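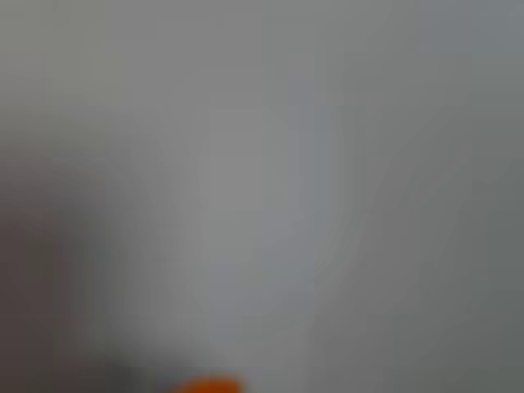

Sorin Tănase says the wrist servo is underpowered and you should swap it before touching the code again. I half agree.

flikholm_dan – November, 9:40 pm
Swap it for what tho. I ran the same size on mine for 249 hours, zero trouble. Check the supply first – mine sagged everytime the shoulder moved.

nieto46
Supply is fine, measured it at the terminals. Arm still droops 2 degrees on the long reach. Short reach ok.

Sorin Tănase
Then its torque. Like I said.

flikholm_dan
Or backlash. Printed gears? Grab the elbow with the power on and wiggle it.

nieto46
Printed yeah. Wiggled – there's play. Ugh. Will reprint tonight at the Welville shop if the printer is free.

Sorin Tănase
Still wouldn't trust that servo past 1,000 cycles. Disagree all you want

flikholm_dan
I do lol. Gears first.

Search this forum Go

Recent threads
Jinivine driver board keeps resetting
Belt or gears for a shoulder joint?
Homing switch wiring, shared bench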